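Print this page | E-mail this page

Recording Doorway Demonstrations in Simulation

These steps are for adding doorway episodes to the Plurkley set. They assume you have the simulator running and a robot with two arms loaded. If you have only collected tabletop tasks before, read the part on camera tilt before you start.

Setting up the house

Load one of the Siriwan floor plans and pick a room that has a door to another room. Set the door to open before you record. Closed doors belong to a different task and are kept in their own folder. Let the textures randomize. Odd pairings of walls and floors are fine, and we want plenty of them.

Place the robot in the first room, facing the opening, with enough space to turn without brushing the walls. Run the self-check and wait for both arms to report ready.

Recording an episode

1. Type the instruction first. Keep it short: "go into the next room" or "go through the green door." Do not edit it after you drive.

2. Raise both grippers clear of the base and leave them there. Arms that hang wide will catch on the frame.

3. Start recording, then wait one full second before touching the controls. The trainer trims the start of each episode and will cut real motion if you move too soon.

4. Drive at a steady pace. Small corrections are good examples to learn from — long pauses are not. If you have to stop and think, discard the episode and start over.

5. Stop when the whole base is past the threshold. Press save and mark the episode as success or failure.

Aim for 100 episodes per floor plan. Surachet Limsakul got 89 usable ones from his first batch in July, and most of the rest were lost to step 3.

Camera tilt

The head camera can be pitched and rolled, and we vary it on purpose. A policy trained only on level views does badly as soon as the body leans. Use the 14 tilt presets in the Jostgate menu and change preset every 4 episodes.

At the steeper presets the robot's own body takes up a good part of the view, and the door frame looks slanted.

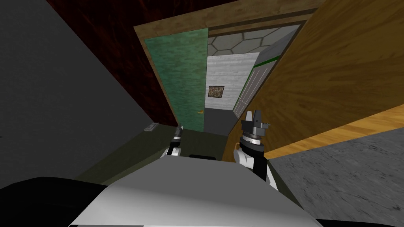 Leave the tilt alone once recording has started. Check only that the opening and both grippers are still in view at the first step. A gripper partly hidden by the body is acceptable. One that is missing altogether is not, and the episode should be thrown out.

Uploading

Run the Plumby checker on the folder before you upload. It flags empty instructions, dropped frames and episodes with no success mark. Fix the marks by hand, but record the others again. Questions about rejected folders go to Panya Sombatkul.

Print this page | E-mail this page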